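The quote for the humanoid came to one line. The budget it ate ran to 30, and I would like a word with whoever taught us to sign off the first without writing the second.

I have sat through 8 of these planning rounds now. Everyone wants to talk about the hands. Fine, they are good hands. But at Jallby the talk of hands took up the whole morning, and the floor, the sockets and the spare parts were dealt with while people were putting their coats on.

My colleague Ye-seo Ha keeps what she calls the Cloltico list, after the project that taught her to keep it. It has 109 entries, most of them dull. Cable runs. Somewhere to put the printer. Who pays for the tea. 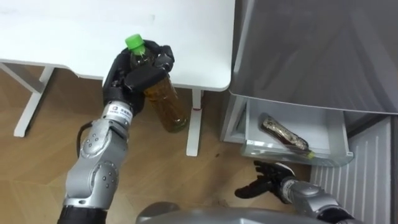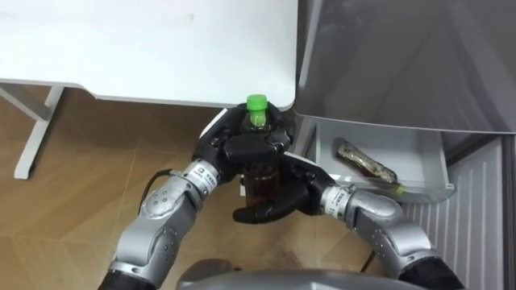 Two hands, two bottles of something brown, and a drawer.

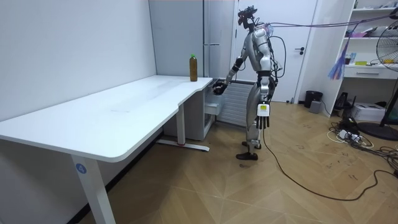
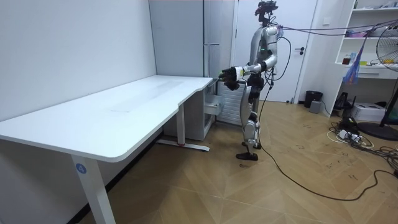

My own rule is to take the price of the machine and set aside the same again for the room it lives in, then argue about the remainder. Finance at Hayat called this pessimistic in February. They came back 3 times for more money before summer — each time for something with a plug on it.

Buy the robot, by all means. Only ask first what it will stand on, what it will be tied to, and which budget the desk comes out of. Kesilier still can't answer the one about the desk.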